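Notes from the robotics club, week 9

29/10/2024

Filed under: club, grippers

I said in April that I'd write these up every week and I've managed four. The club is still going, which is more than I can say for the blog. We have moved from Rornmont to the bigger room at Werklow, and the drive is longer for me but there is proper space to leave things set up between sessions.

For anyone who hasn't read the earlier posts, our project this term is called Plotirum. The name came out of a spelling mistake on the sign-up form and it stuck. The plan is to collect enough demonstrations with hand-held grippers that we can train a small policy and run it on the arm before the end-of-year show. The task is sorting beans. You take beans from one plate and put them where they belong, and you do it the same way over and over until the recordings are usable.

Konrad Urbańczyk suggested beans. I wanted blocks. Blocks are easy to pick up and easy to see, and I thought we should get one easy thing working first. Konrad's argument was that everybody does blocks and that soft fingers are wasted on them. We put it to a vote and I lost.

We work in pairs, one gripper each, and swap over when somebody's wrist gets sore. The grippers are heavier than you'd think after half an hour. I've started resting my elbow on the table between takes and I'd recommend it. 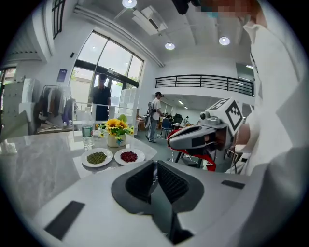

Two grippers at the bean table. Mung beans on the left plate, red beans on the right.

The target for the term is 300 good takes. We are at 115. A take only goes in the "good" folder if both people agree on it, and that rule has slowed us down more than anything else. I still think it's right. Last year's group kept everything they recorded and then spent the holidays throwing most of it out.

A few things I want to remember for next time:

Start with your gripper well off the table. If you begin a take already hovering over a plate, the start of the recording is no use to us.

Close slowly. The fingers are soft and they will fold over a bean if you rush. Mung beans are worse for this than the red ones, being smaller.

Keep the marker cube where the cameras can find it. I lost 2 takes in a row by rolling my wrist too far and didn't notice until we played them back.

Say "done" out loud at the end of a take. It feels silly but it stops one person putting their gripper down while the other is still going.

We also had a long talk about whether to move the plates between takes. Konrad wants them in a new position every time. I think we should shift them every tenth take and keep good notes. For now we're doing it his way, and the log sheet has a column for it, which people mostly forget to fill in.

The training run on the first batch is queued on the machine at the Wilczyńska lab. It should take about a day once it starts. I don't expect much from it with this many takes, but it will tell us if the files are in the right format, and I'd like to know that before we record the rest.

If you're coming next week, bring a cushion for your elbow – and please fill in the column.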